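Mellor Recipe Card Transcriptions

README for the plain text edition

What is in this collection

Mellor is a collection of 600 handwritten recipe cards, typed out as plain text. The cards were written in English, mostly in home kitchens, and were kept in tins and drawers until the families gave them to us for copying. Each card is one text file. There is also one table which lists all the cards, with the title, the kind of dish, the type of ink and a note on the condition of the paper.

The typing was done by Kevser Eren and Derek Sugden. Denise Wragg checked the old measures and abbreviations. I am Wayne Gosling, and I take care of the files and of this text. English is my second language, so if a sentence here is not clear, please write to me and I will repair it.

Where the cards come from

The cards came in four boxes. The biggest is the Fedlow box, and it has many baking recipes. The Trillov box is smaller and has more soups, pickles and dishes with cabbage. The Gevow box was in damp storage for a long time, and 106 of its cards have stains which hide at least one word. The last box belonged to Denise Entwistle, who also answered many of our questions about her aunt's handwriting.

We did not choose the cards for quality. If a box had three cards for the same plum cake, all three are in the collection. Sometimes the differences are small, for example one more egg, and sometimes the second card says only "as before but less sugar". We find these repeated cards useful and we ask you not to remove them before you have looked at them.

Files

cards/ has the transcriptions, one file for each card
table.csv has one row for each card
measures.txt explains the old measures and short forms
unclear.txt lists the words we could not read
changes.txt lists the corrections after the first version

The file name has the name of the box and the number of the card inside this box, for example fedlow_191.txt. The numbers follow the order in which the cards were lying in the box. They do not show the age of the card.

Columns in the table

card: the name of the file without the ending
box: Fedlow, Trillov, Gevow or Entwistle
title: the title as written, or empty if the card has no title
dish: one of cake, bread, soup, meat, fish, vegetable, preserve, drink, other
ink: pencil, blue, black, other, mixed
hands: how many different handwritings we believe are on the card
condition: good, worn, stained, torn

The column "hands" is the least certain one. Kevser and Derek filled it separately, and where they did not agree we took the lower number. A person may write very differently with a pencil at the stove and with a pen at the table.

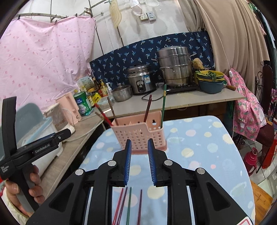 Page last changed: Monday, 4:10 p.m.

How we typed the cards

We kept the spelling of the writer. "Choclate" stays "choclate" and "flower" stays "flower" also when flour is clearly meant. We kept capital letters and underlining, the second written with a low line before and after the word. Line breaks follow the card. If the writer continued up the side of the card, this part comes at the end of the file after the word SIDE on its own line. Text on the back comes after the word BACK.

Words crossed out by the writer are in square brackets with an x, like this: [x two] three eggs. A word we could not read is [?]. A word we read but are not sure about has the question mark after it, inside the brackets: [nutmeg?]. Please do not search for question marks alone, because some writers used them too. One card in the Trillov box has the instruction "salt??" and nothing more.

Fractions are typed with a slash, so one half is 1/2. We did not change measures into grams or cups. A "teacup" is not the same in every family, and in the Entwistle box it seems to be smaller than in measures.txt. Denise Wragg left a note there about this.

Checking

Each file was read a second time by a person who did not type it. After this we took 60 cards and typed them again from the beginning, without looking at the first version. Most differences were in commas and in the letters a and o. The few differences in numbers worried us more, especially 1 and 7 in oven temperatures, and we read all the oven temperatures in the collection once more.

Known problems

Some titles do not match the recipe. A card called "Apple Sponge" in the Fedlow box is for a sponge without apples. We left it.

The dish column has only one value for each card. A card with soup on the front and biscuits on the back is listed under the front.

Oven heat is often given in words such as "slow" or "quick". These are typed as written. The list in measures.txt gives a range for them, but it is our own reading of several cards, and you should not depend on it for baking.

The preserve recipes are old and they are not tested. Some of the times and amounts would not be considered safe today. Please use this collection for reading, for language study or for family history, and take your jam and pickle instructions from a modern source.

Private details

Family names and addresses were removed from the cards and replaced with [name] and [address]. First names inside a title, such as "Elsie's Loaf", were kept with permission of the families. If you find a surname which we missed, please tell us the file name only, and do not repeat the surname in your message.

Use and corrections

You may copy and share the files if you keep this README with them. If you print a recipe, please name the box it came from. For corrections, send the file name, the line as it stands now and the line as you think it should be. Kevser compares it with the card. Corrections to the Gevow box take longer, as those cards are kept flat between sheets and we do not take them out often.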